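Equipment Review: Bronden Slatted Aluminum Workbench
Stevdale Technical Training Center, Hardware Servicing Program

The Bronden bench was purchased in February to replace the laminate tables in the servicing room. It was assessed over 25 class sessions by Jeptoo Chege, lead instructor, with particular attention to work on full-size desktop towers.

The slatted top is the main reason to consider this model. Screws tend to settle in the grooves and do not travel to the floor, and the surface wipes down quickly with a dry cloth. The bench is rated for 87 kilograms, well above anything the program places on it. Assembly took two members of staff one morning – the printed instructions omit the leg brace, and the supplier, Badawi, sent a corrected sheet on request.

Towers are serviced lying on their side with the panel removed. In this position the memory slots, the CPU socket and the drive cage can all be reached from above, and the bench height suits most adults standing.

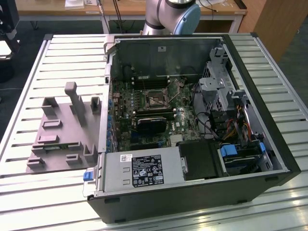 The grooves do have a drawback. Very small screws can slide along them to the end of the slat, where there is no stop. Strips of foam from Plalstead were fitted at both ends and have held so far. The metal top also marks painted cases if they are dragged, so students are instructed to lift.

At $926 the bench is expensive for a single room. The program considers it suitable for daily use and has requested 2 more for the next intake.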